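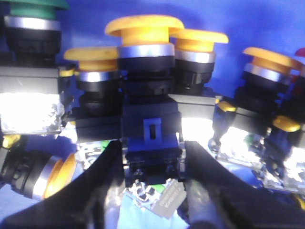 Petthorpe, January

Thread: Buying used pushbuttons for a shop rewire

obura_u
I'm rewiring an old dust collector and need yellow mushroom heads with a chrome ring, plus contact blocks. Zilton wants 297 for the set new. A surplus seller in Sundport has a box lot for a lot less. Anyone bought used?

kettlewick
Used is fine for start and reset. Swap the contact blocks and keep the heads. I did 3 panels that way.

mill_rat
Disagree. By the time you buy new blocks and pay shipping you've saved maybe lunch money. Old springs get lazy too.

kettlewick
Never had a lazy spring. Had plenty of bad blocks.

DanaPV
What is the yellow one for? If it's your stop, get a red one and buy it new.

obura_u
Yellow is reset only. The stop is already red and latching, bought new from Mohammadi last year.

mill_rat
OK, that changes it some. I'd still put a meter on every contact before it goes in the door.

DanaPV
Same. Check the hole size too. I had to open up a whole panel once and the paint never looked right.

obura_u
Holes match, I measured last night. Seller says they came off a line with 4,000 hours on it.

mill_rat
Sellers say a lot of things.

kettlewick
Ask if he'll split the lot. Mine did.

obura_u
Asked. He will. Ordering the heads used and the blocks new.

Upendo Obura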